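4. What people put next to the kettle

I should say at the start of this section that I never planned to write about kettles. The study was supposed to be about countertops in small rented rooms and how much of the surface people really use for cooking. But when I went back over my notes from the first 2 rounds of visits, I kept writing the same phrase in the margin, "kettle corner," and after a while I gave up and made it a category of its own.

By kettle corner I mean the patch of counter that has been handed over to hot drinks, plus whatever has drifted in alongside. Of the 55 rooms in the Plindesby set, 40 had one. The others kept the kettle on the stove, in a cupboard, or (in a few cases) on the floor by an outlet, and I come back to those in Section 5. Stankevičius, working with much bigger family kitchens, treats the kettle as an appliance like any other and files it with the toaster. I can see why that made sense for those homes! In a room where the counter is also the desk and the ironing board, though, it doesn't hold up very well. The kettle stays put and everything else gets moved around it.

4.1 The tray

The tray was the first thing that got me interested. I had assumed trays were for carrying, and I even had a box on my visit sheet marked "carried / not carried," which I ended up crossing out because almost all the tenants looked at me strangely when I asked. Their trays just live there. A tray says where the kettle goes, it catches drips, and its edge works as a little fence. One tenant in the Ullitz building told me she'd wipe the tray every day and the stone under it "when my mother is coming," and I think that is a pretty fair summary of how the whole arrangement works.

What ends up inside the fence is more mixed than I expected. Cups and tea, sure, but also bottled water, lids, spoons, vitamins, keys, and once a very nice fountain pen. Bottled water turned up a lot. Some tenants fill the kettle from it and some only drink it cold, and I can't separate the two groups from the photographs, so in the coding any bottle beside a kettle simply gets a "W." Figure 3 is a fairly typical W corner, and I picked it partly for the counter, a pale speckled surface of the sort that is now all over the newer rentals.

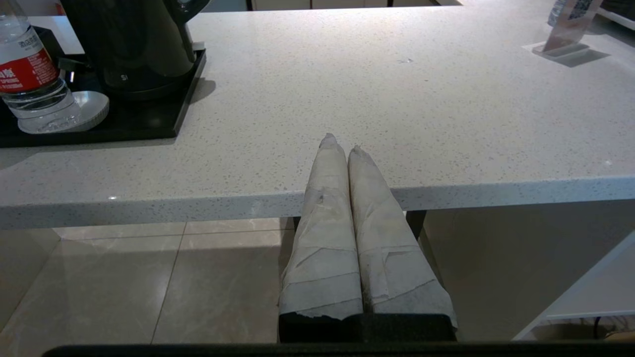

Figure 3. Kettle corner, code W: dark gray kettle on a black tray, with a bottle of water to the left. Speckled white countertop with a thick squared front edge.

Look at where the tray sits. It has been given the upper left of the counter as we see it, and the speckled stone in front of the tray is left open. I coded this as "set back," meaning the tray leaves a working strip along the front edge. The opposite code is "forward," where the tray comes right up to the front and you'd have to slide it away to chop an onion. I like set back corners, I'll admit it, and I had to be careful not to let that creep into the coding (Nicanor Echeverría recoded the whole set without seeing my sheets, and we talked through the ones where we disagreed, mostly over what counts as "open").

The flat round silver-white thing beside the bottle gave us more trouble than anything else in the figure. I had it down as a coaster. Nicanor had it down as a lid. We went back and forth for far too long and then entered it as "disc, unresolved," a code we hadn't needed before and have used several times since. If it's a lid, it belongs with the stuff that is waiting to go back on something. If it's a coaster, then somebody has made a place for a cup, and the corner is a bit more settled than it looks. I would love to know.

4.2 Shiny things and wiping

A short note on surfaces, as it affected the coding. Glossy trays and polished counters both throw back a lot of light, and on a bright surface we could not reliably tell a water mark from a reflection. The Prerkov protocol asks for a cleanliness score from 1 to 5. I tried it in June, got scores I couldn't repeat a week later, and dropped it from this part of the analysis.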